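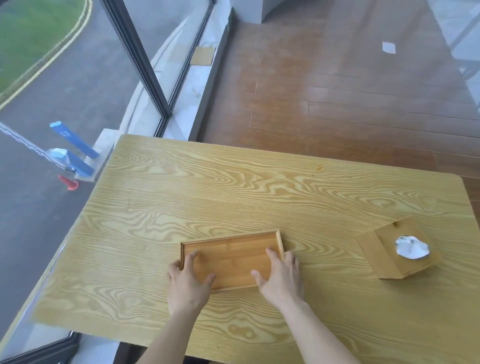
Ticket 1275: Skorninora demonstration set, tray task, window station
Status: Resolved, with one item held open
Reported by: Morven Crichton
Assigned to: Lachlan Lamont
Priority: 2

Reported problem
The import check at Dunbar rejected a large share of the two-handed tray episodes recorded at the window station. The message given was "hand track lost, left." Episodes of the same task recorded at the inner station were accepted without change. The operators followed the same written instructions at both stations.

First review (Lamont)
The rejected episodes were replayed in the Jastevitz viewer. In each one, both hands remain on the bamboo tray when the track is reported lost. The left hand is spread over the inner base with the thumb against the rim, and the grip is acceptable under the task instructions. The fault is therefore assigned to processing and the operators are not required to repeat the work.

Second review (Lamont)
The table and the tray are close in color, and the large window admits a good deal of daylight on the left side. Automatic exposure was found to be enabled on the headset used at this station. It had been disabled at the inner station in April. Brightness shifts each time the operator's head turns toward the glass, and the tracker then drops the left hand before the right.

Action taken
1. Exposure was fixed on the window station headset and the setting was locked.
2. The rejected episodes were processed again with the Alletti tracker, version 4.
3. The tissue box remains on the table. It is an approved background object for this task and should not be cleared away between episodes.

Result
Of the 800 episodes submitted, all but 4 now pass the import check. Those episodes have been marked "exclude" and will not be used for training.

Comment (Crichton)
The result is accepted. Please confirm whether the window is to be covered during recording. The project plan calls for natural variation in light, and I would prefer that it be left as it is.

Comment (Lamont)
Confirmed. The window will be left uncovered. Operators should check that the exposure lock is on at the start of each session and enter this in the station log.

Held open
The inner station headset is to be compared with the new fixed setting. Assigned to Lamont.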